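Home Posts Notes Tags Feed About

Two clocks, one arm

14 May 2023

The place error I wrote up in November is fixed. The cause was timestamps, as a couple of people suggested in the comments, but the path to it was long enough that I want it recorded in one place.

Quick recap for anyone arriving from the feed. The setup is a two-sided robot with a simple gripper on one arm and a multi-fingered hand on the other. The task is moving steamed buns between a steamer pot and a plate. Perception runs in Mistell, our in-house pose and segmentation node. Planning and control run in Fivbridge, which is the bridge layer between the planner and the arm drivers. Logs go to a Cuvutport store, which is a fancy name for a directory of flat files with an index on top.

The symptom was that the gripper arrived at the target with an offset along its direction of travel. Static tests were clean. I could command the arm to a marker, wait a second, and read back an error well under what matters for a bun. The offset only appeared when the target pose was computed while the camera was moving, and it grew with camera speed. That should have been enough to stop me from spending a week on hand-eye calibration. It was not.

Calibration

I redid the extrinsics anyway. The residuals were fine before and fine after. The one useful thing to come out of it was a script that replays a calibration set against any transform tree and prints the residual per joint. It lives in the tools folder of the Olivares branch now, with a flag to skip frames where the board is partly hidden. Run it before blaming anything downstream.

I also compared two solvers on the same set. They agreed. At that point the geometry was off the list.

Controller lag

Next suspect was tracking error. The joint controller runs a feedforward term plus a fairly soft PD loop, soft because stiff gains and soft food do not mix. With soft gains some lag is expected, and lag looks a lot like a spatial offset if you only check the end of the motion.

I logged commanded and measured joint positions at the full control rate and lined them up. There was lag, but it had settled out before the gripper closed. Turning up the gains reduced the lag and left the place error exactly where it was. Gains went back to their old values.

Where it was

The vision machine and the control machine each keep their own clock. They are synced at boot and then left alone. I had assumed the sync daemon kept running. It had been exiting on a config error, and the supervisor was marked to treat that exit as success. So the clocks drifted apart from boot onward, and the longer a session ran, the worse the placing got.

The transform lookup in Fivbridge takes an image timestamp and asks where the camera was at that time. With a clock error of 65 ms it asks about the wrong moment and gets a valid, well-formed, wrong answer. If the camera is still, the wrong moment gives the same pose as the right one, and the test passes. All of my static tests were testing nothing of interest.

I had the evidence in the logs for weeks. The Cuvutport index stores receive time and source time for every message, and a plot of one minus the other against session time is a straight line with a slope. It should be flat with noise on it. I never plotted it, because the viewer shows receive time by default and I did not think to switch.

The fix

There are three changes, none of them clever.

First, the sync daemon is supervised properly, and Fivbridge refuses to start if the measured clock difference is above 2 ms. It also rechecks during the run and drops to a hold state if the limit is crossed.

Second, the transform lookup no longer falls back to the latest pose when the requested time is outside the buffer. It used to do that silently. Now it returns an error and the planner has to deal with it. This broke a few callers, which had been relying on the fallback without knowing it.

Third, Mistell stamps images at the middle of exposure. Before, it stamped them when the driver callback fired, so there was a second, smaller error that depended on how busy the machine was. It would have taken much longer to find with the larger one sitting on top of it.

Replay

After the change I replayed 2480 logged lookups through the old and new code paths, with the clock difference reconstructed from the index. The old path reproduces the offset. The new one with corrected stamps does not. Replay is a weak test for anything with contact in it, but for a pure lookup bug it is close to ideal – same inputs, same code, only the stamps differ.

I then went back to the real task with the head camera in use and both arms enabled.

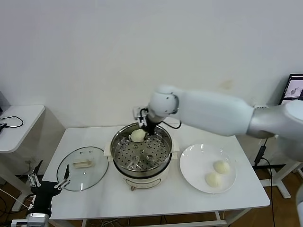 One thing that came up once the large error was gone is that grasp width needs its own filter. Mistell fits a circle to the bun outline, and the fit gets noisy when part of the outline runs across shiny metal. The steamer rim is the worst case. The reflection moves when the camera moves, so the segmentation edge crawls, and the fitted radius crawls with it. A low-pass on the radius hides this but adds delay, and I have had enough of delay for one season.

What I am trying now is to weight the edge points by how stable they are across a short window, then fit only to the stable ones. It works when enough of the outline is over the tray or the table. The perforated tray was a concern because of the regular hole pattern, but the mask handles it better than it handles the rim. The glass lid is a separate problem. Depth through it returns the tabletop for some pixels and garbage for the others, so for planning purposes the lid is a fixed disk with a height I typed in by hand. I am not proud of that and it is staying for now.

The planner side needs work too. Collision checks treat the pot as a solid cylinder with the top open, padded by a margin. The margin was chosen back when the place error was large, and it makes some perfectly good approach angles illegal near the rim. I can probably halve it. Before I do, I want the hold state tested under load, since a smaller margin depends on the clock check doing its job every time.

The clock check is merged to main. The lookup change is on the Olivares branch until the remaining callers are cleaned up. If you pull it and your planner starts throwing out-of-buffer errors, look at the stamps on your side before you make the buffer longer.

Recent posts

Place error that grows with session length
Reading the Cuvutport index without the viewer
Soft gains and what they cost
Why Fivbridge has a hold state
Notes on replaying transform trees
Moving Mistell off the control machine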